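Getting Along With a Front Loader

Reading time: 4 minutes

I have spent more of my adult life crouched in front of washing machines than I would care to add up, first in a share house, then in a string of apartment laundries, and lately in a flat with a laundry cupboard so narrow the Sæther I bought for 600 dollars has to be loaded side-on. What follows is what I have learned, mostly by doing the opposite first.

Look before you load. Whoever used the machine ahead of you has left something in it, and if you are lucky it is a sock. Put your head down to drum level, give the drum a full turn by hand and run your palm along the underside of the paddles. I once dyed a set of cream pillowcases the colour of weak tea with somebody else's brown footlet, and the footlet was never claimed.

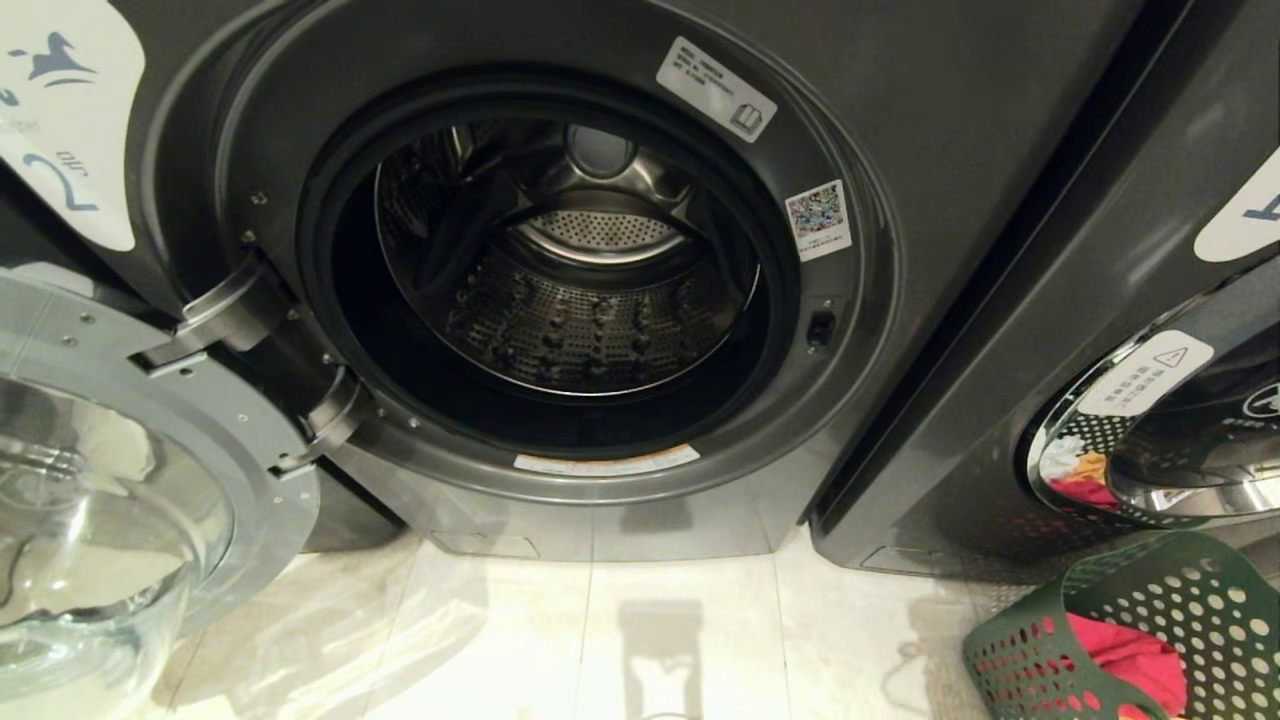

Door right back, and a proper look at the drum before anything goes in.

The rubber seal is where the real filth lives. Pull the fold towards you with two fingers and wipe right round with an old face washer wrung out in warm water and a little white vinegar. Start at the top and finish at the bottom, where the hair clips, coins and grey sludge congregate. Dry it afterwards with a second cloth. If there are black specks that won't shift, a paste of bicarb on an old toothbrush will take off the fresh ones. The old ones are yours for life, or until you buy a new seal. I paid 280 dollars to have one fitted to my previous machine, a Terham, and have wiped seals with religious feeling ever since.

Don't pack it to the roof. A front loader washes by dropping things on themselves, and a drum stuffed solid has nowhere to drop them. Lay your hand flat on top of the dry load: if it slides in with a bit of room above, you're right. If you have to use your shoulder, that's two loads. Doonas are the exception that proves you should have gone to the laundromat, where the big drums are.

On the other hand, one lonely bath mat is no good either. It will plaster itself to the side, the machine will have a long think about the balance, and you'll come back to a sopping mat and an error code. Put a couple of towels in to keep it company.

Use less powder than the box says. The box is written by people who sell boxes. In a soft water area I use half, and the towels stopped feeling like bark within a month. If you can still see suds at the last rinse, halve it again. Fabric softener I gave up entirely – it coats the towels, it coats the drawer and it gives the mould something to eat.

Pull the door, don't wrench it. After the cycle stops, the lock takes its time letting go, and hauling on the handle in that interval is how handles come off. Go and put the kettle on.

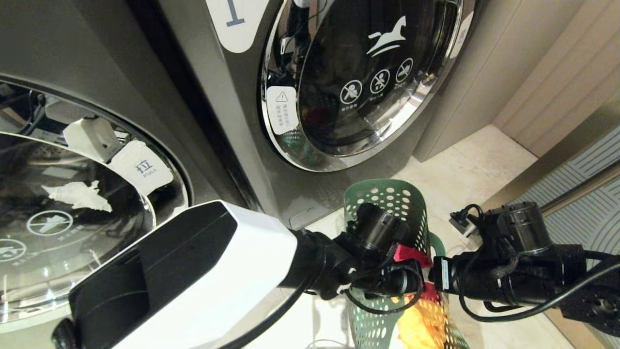 Then empty the thing completely, and I mean with a hand swept round the inside, as the small pale items are the ones that stay behind. Hankies, face washers and baby singlets cling to the top of the drum after a fast spin, well above where you're looking. My mother-in-law lost the same pillowcase for most of February that way, and it went through every load of the household's darks in turn.

Leave the door ajar between washes. Ajar will do, it needn't be flung wide where shins can find it. In a house with toddlers or a cat, close it and make do with wiping everything dry, drawer included.

The filter, if yours has one you can get at, is usually behind a little panel down low at the front. Read the manual first, switch off at the wall, and have a shallow baking dish and a towel ready, then a second towel. Open it slowly. Mine has so far yielded a collar stay, two hairpins and a five-cent piece, so it will be some years before it pays for itself.

Once a month, run it hot and empty. Mine gets a cup of soda crystals straight in the drum and nothing in the drawer.

Comments

Margit Tangen
The baking dish is optimistic. I used a roasting tin and still did the hallway.

tubbythumper
Half the powder worked for me but not on footy socks. Those get soaked in a bucket overnight and then the full scoop.

Deb in Ballarat
Does the vinegar hurt the rubber? My repair bloke reckons plain soapy water only. I've a Zadow, nine years old, original seal.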